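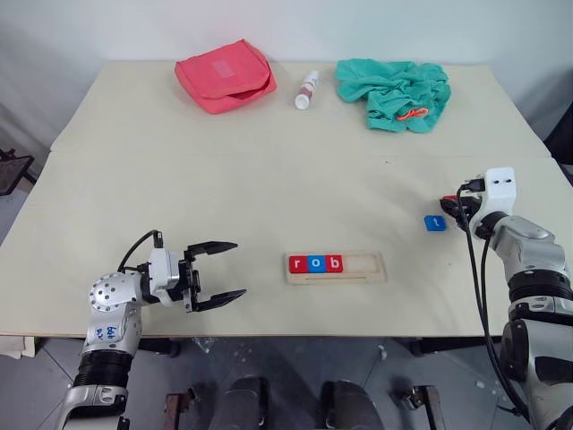 Componer palabras con letras móviles en una bandeja ranurada

Material

– Una bandeja de madera clara, alargada, con canal rebajado.
– Letras minúsculas en bloques de color. El juego Hedeck, que es el usado en esta guía, trae 100 bloques.
– Una mesa lisa. Si se juntan dos, conviene que la bandeja quede entera sobre una de ellas: la junta hace bascular la madera.
– Un paño seco.

Preparación

1. Colocar la bandeja paralela al borde de la mesa, con el canal hacia quien compone.
2. Pasar el paño por el canal. El polvo acumulado en el fondo levanta los bloques y descuadra la línea.
3. Retirar hacia el fondo lo que no se use (estuches, botes, trapos). Debe quedar libre una franja a la derecha de la bandeja para las letras sueltas.
4. Separar solo las letras de la palabra elegida. Para «robot» hacen falta una r, una b, una t y dos oes. El resto del juego permanece en su caja.

Composición

5. Empezar siempre por el extremo izquierdo del canal. La primera letra hace de tope y las demás se apoyan en ella.
6. Tomar cada bloque por los dos cantos laterales, a media altura. La cara impresa queda libre y el borde inferior entra en el canal sin estorbo. 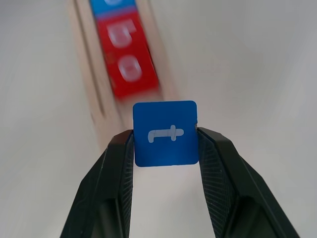

7. Antes de bajar el bloque, comprobar el giro. La «t» es la letra que más errores produce: tumbada se confunde con un 4, y boca abajo todavía parece una letra válida. El trazo largo va en vertical, con el gancho abajo y la barra corta cruzando la parte superior.
8. Apoyar el bloque en el canal a un dedo de distancia del anterior y deslizarlo hasta que haga contacto. Si se baja pegado al vecino, suele montarse sobre él.
9. Repetir con las letras restantes. Tras «rob», el tramo libre debe admitir dos bloques más. Si no caben, la palabra se empezó demasiado a la derecha: se empuja el conjunto desde el último bloque, sin levantarlo.
10. Leer la palabra completa de izquierda a derecha y corregir la alineación con el canto de una regla.

Errores frecuentes

Bloque inclinado. Hay suciedad en el canal o el bloque no ha llegado al fondo. Sacarlo, limpiar y volver a colocarlo.

Confusión entre «b», «d», «p» y «q». En la tipografía de Hedeck la b y la q son la misma forma girada. Joyce Laizer marca con lápiz el canto inferior de estas cuatro letras – una raya corta basta – y la marca no se ve con el bloque puesto.

Colores. En este ejercicio el color no indica vocal ni consonante. Si se quiere trabajar esa distinción hay que seleccionar los bloques de antemano, y el surtido no siempre lo permite.

Recogida

Vaciar el canal por la derecha, bloque a bloque. No volcar la bandeja: los cantos se astillan con los golpes. Las letras se guardan en la caja con la cara hacia arriba.

Revisado el 2024-11-08 por Heledd Prosser.

Artículos relacionados
Bandejas Gondal: medidas del canal y compatibilidad
Cómo lijar un bloque que no entra
Ordenar letras minúsculas en la caja Drundo
Palabras de cinco letras para empezar
Hirno, ref. 487: repuestos de vocales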